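Questions fréquentes – location de vaisselle et matériel de réception, dépôt de Trivville

Il faut réserver combien de temps avant ?
48 h minimum. En mai, comptez 3 semaines, tout part avec les mariages et les communions.

Quantité minimum ?
Non. Par contre livraison seulement à partir de 300 pièces, en dessous c'est retrait au dépôt.

On rend la vaisselle sale ?
Oui. Vider les restes, remettre dans les casiers d'origine, c'est tout. Surtout pas de lave-vaisselle pour les verres Skemel, le filet doré part.

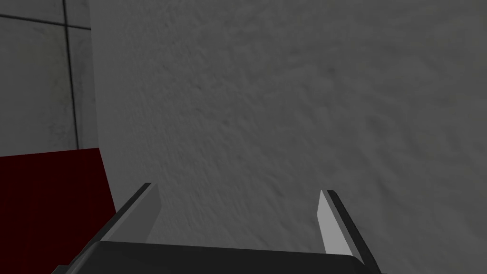

Les nappes par contre : secouées, non pliées, dans le sac bleu. Jamais humides dans un sac fermé, sinon facturées.

Et la casse ?
Prix de remplacement, liste jointe au bon de sortie. Une assiette ébréchée = une assiette cassée, désolé. Gardez les morceaux, on recompte ensemble au retour.

La caution ?
Chèque ou empreinte de carte. Rendue après le recomptage, en général le lendemain. Pas encaissée sauf gros soucis.

Vous livrez où ?
Trivville et les communes autour, jusqu'à Meltum. Au pied du camion, pas d'étage. Si il y a des marches, prévoyez des bras.
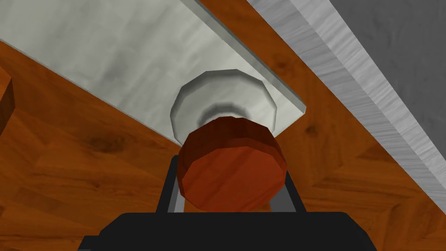

Hooman Farahani

Je peux changer les quantités après ?
À la hausse oui, selon stock (environ 2 776 pièces en série blanche Makris, le reste beaucoup moins). À la baisse, jusqu'à la veille midi. Après c'est dû.

Retour en retard ?
Prévenez par téléphone, pas par mail, on les lit le soir. Sans nouvelles, une journée en plus.

Vous avez des tables ?
Des mange-debout, oui. Tables rondes non, plus maintenant. Pour les chaises demandez, ça dépend des périodes.

Horaires du dépôt ?
8 h 30 à midi, puis 14 h - 17 h. Sonnez au portail de gauche, celui de droite est condanné.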